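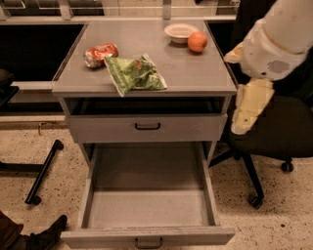

Plarkamov Two-Drawer Side Cabinet, Gray

We love a small cabinet that pulls its weight, and the Plarkamov has won us over completely! The flat top is big enough for a snack, a drink and a bowl of fruit, and there's an open cubby right under it for the stuff you reach for all day (chargers, notebooks, the remote). Then come two drawers, each with a black pull handle in the middle of the front.

The lower one is our favorite. It's deep, with tall sides and a flat bottom, and it swallows chip bags, spare cables and a whole lunch without any fuss. It looks great next to a desk and it's just as happy by the couch or the bed. The gray goes with pretty much everything we've tried it with, too.

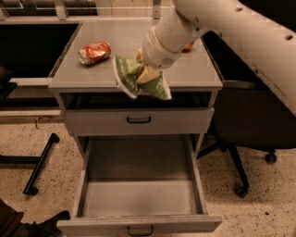

Lower drawer pulled fully open, upper drawer closed.

Item no. 2723. New stock arrives in September, 50 pieces to start, and the matching Brevura shelf comes in on the same truck.

Shares 100 | Comments 761
Contact | © Carvalho Home | Back to top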